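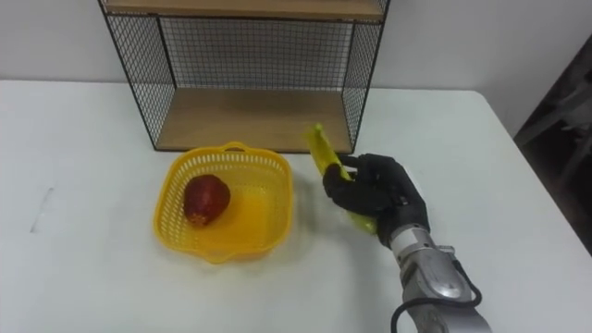

What keeps the paint on a cheap wire rack from chipping off? Mostly the washing that happens before any color goes on, and after that the time the metal spends at full temperature in the oven.

December 1, 2018

Powder coating is the standard finish for household metal goods: dish racks, shelf units, lamp stands, bike frames, the legs of folding chairs. It's a dry process. A fine plastic powder is given an electric charge and sprayed at a grounded metal part. The powder clings, the part goes into an oven, and the powder melts and links up chemically into a continuous film. There is no solvent to evaporate, and most of the overspray can be collected and used again.

The line at Nolte, a contract coater in Kenton, is typical for its size. Parts hang from an overhead conveyor 184 feet long and pass through washing, drying, spraying and curing in one loop. Loading and unloading happen at the same station, so a hook that leaves with raw steel comes back with finished steel. The plant runs two shifts most of the year and adds a third in October, when orders for the spring catalogs arrive.

The wash

Steel wire arrives with drawing lubricant on it, and welded parts carry spatter and a blue-gray heat scale near each joint. Oil is the easier problem. A hot alkaline spray takes it off in the first stage of the washer. Scale doesn't dissolve in an alkaline bath, and if it stays on, the coating bonds to the scale and the scale later lets go of the steel.

Nolte runs a five-stage wash: clean, rinse, iron phosphate, rinse, seal. The phosphate stage leaves a thin layer of crystals that gives the powder something to grip and slows rust from spreading under the film if the film is scratched. Some plants have moved to zirconium treatments, which run at lower bath temperatures and leave less sludge in the tank. Nolte tested one and stayed with phosphate. The local water is hard, and the plant would have needed a larger deionizing unit to keep the final rinse clean.

Rinse quality gets less attention than it should. Salts left on the part dry into spots, and those spots turn up months later as small blisters. Operators check the conductivity of the last rinse at the start of every shift and again after the break.

The booth

Flat panels are simple to spray. Wire and boxes are harder. Charged powder follows electric field lines, and the field lines end on the nearest grounded metal, so outside edges and corners collect powder while inside corners stay thin. The coating trade calls this the Faraday cage effect. Turning up the voltage makes it worse. The usual fix is to turn the voltage down, slow the air, and put a person with a hand gun after the automatic guns to fill in the recesses.

Grounding matters just as much. Every hook picks up coating each time it goes around, and a coated hook is an insulator. When the ground goes bad, powder falls off the part or builds up in rough patches. Hooks at Kenton are pulled after 12 trips and stripped in a burn-off oven. Before that rule was in place, hooks were changed when they looked dirty, and the reject rate moved up and down with whoever was doing the looking.

Most black stock there is a polyester-epoxy blend sold under the Pladari name. The epoxy share gives good adhesion and chemical resistance, and the polyester share reduces yellowing in the oven. Blends of this kind are meant for indoor goods. Left outdoors, the surface goes chalky from sunlight, and a straight polyester is the better choice for anything that will live on a porch.

The oven

The cure schedule on the data sheet for the black is 12 minutes at 400 degrees Fahrenheit. That figure is metal temperature, and it's misread often. A thin rod reaches oven temperature quickly. A thick bracket on the same hook may still be climbing when the rod has finished. If the line speed is set for the rod, the bracket comes out undercured - it looks fine, feels smooth, and cracks when the carton is dropped.

The test is a cotton swab soaked in solvent, rubbed back and forth over the film. A cured film may lose a little gloss. An undercured film softens and leaves heavy color on the swab. The plant also bends a coated strip over a tapered rod and looks for cracks with a magnifier.

Overcure is less common. Whites show it first, as a slight yellow cast. Blacks hide it, though the film becomes more brittle if the line stops with parts in the oven. After a long stop, Nolte scraps the load.

Thickness

Buyers tend to ask for a thicker film. For indoor goods, two to three mils is a sensible range. Beyond that the surface takes on an orange-peel texture, corners chip more easily, and parts that are meant to slide or snap together no longer fit. The warehouse in Jetville once returned a shipment of shelf clips for that reason. The coating passed every test it was given. The clips were too fat for their slots, and the drawing had never said whether the slot width was measured before or after coating. It does now, with the film allowance written next to the dimension.

3 comments | 27 shares

Sign up for our newsletter to get new features by email. You can unsubscribe at any time.

Contact us | Back to top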